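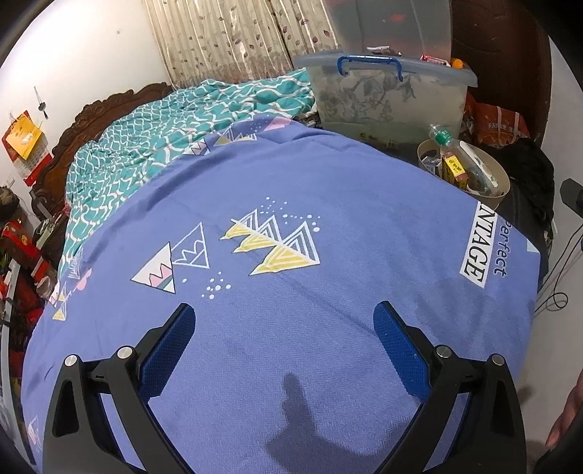
The Back Bedroom at Skendport

Welcome to the bedroom page of our gallery, which has been promised for so long that several of you have stopped asking. The kitchen has had its turn, and so has the landing (twice, thanks to Bendik and his wallpaper), and now at last we come to the room where most of you will sleep when you visit. I have kept the words short by my own standards, so do bear with me. Click any picture to make it larger, and if you want a copy for yourself just write to Noémie Li, who looks after the albums and is far quicker at answering than I am.

Blue duvet, mountain pattern

Everyone has an opinion about this cover! I love it. I had gone into town for pillowcases and a washing-up bowl, and I came home with neither, because I had seen those striped triangles and could think of nothing else all the way round the shop. Sushil says they are tents. Sixten says they are mountains, and that the little white dots are snow, and as he grew up with plenty of both I have decided to let him win. It is a softer blue than you would expect me to choose, nearer to periwinkle than navy, and with the bits of yellow and pink in it the whole room feels more cheerful on a grey January morning, when frankly it needs all the help it can get.

There is lettering on it too, with the word "Perfect" in a dark blue script running up beside a white panel. Lise Kowalchuk read that out in a very grand voice the first night she stayed, and she has said it at bedtime ever since, so be warned if you are sharing the landing with her.

The carved headboard

I can never decide whether a headboard like this wants plain bedding or something lively, and you can see which way I went. All those scrolls in dark brown wood might look rather stern with white sheets, a bit like sleeping in front of a sideboard, but the mountains cheer it up no end. It came to us from the sale at Hägglund, the old guest house up the hill, where Sushil and I had gone for a look round and a cup of tea. We paid 70 for it, and then had the long business of getting it home and up the stairs, with Bendik walking backwards and giving directions that were all for somebody facing the other way. It gets a soft dry brush in the carving and a tiny dab of wax when I remember. Please don't hang wet towels on it, however tempting those curly edges may be.

Teal blanket, wavy lattice

My favourite thing to be under, if I'm allowed a favourite. It lives on the bed all year, and I gave up folding it neatly long ago; a blanket that is meant to be pulled over your knees while you read might as well be left in a heap where you can reach it. I did worry about teal against that blue. Noémie told me to stop worrying and leave the two together for a week, and by the end of it I couldn't imagine them apart. The white pattern helps, I think, as there is white all over the duvet cover as well, and the eye sort of hops from one to the other.

Several people have asked whether there's a matching one for the sofa downstairs. There isn't, I'm afraid, though I have looked, and if anybody spots one at the Trodov market I would be very glad of a message.

A few practical things, while I have you

Making this bed is a job for two people if you want to keep your temper. Turn the cover inside out, take hold of the far corners through the fabric, grab the corners of the duvet with them and shake the whole thing back over itself. Sixten can do it alone in the time it takes to boil an egg, and he will show you if asked (he will show you if not asked, too).

We wash the cover on a cool cycle with the buttons done up, or else every sock in the house ends up inside it, and dry it on the long line behind the shed. The spare bedding is in the landing cupboard, second shelf, next to the hot water bottles. Take whatever you like from there, and leave the used things in a pile outside the bathroom door in the morning.

If you are cold in the night, there are extra blankets in the chest on the landing. If you are too warm, the window opens from the top with a good firm tug, and it does squeak, so I apologise in advance to whoever is in the next room.

Next in the gallery will be the porch and all its boots, as soon as Bendik has finished painting it. Thank you for looking, and thank you especially to those of you who write such kind notes after your stay. I keep them all in the drawer with the spare candles.

Back to the Skendport house pages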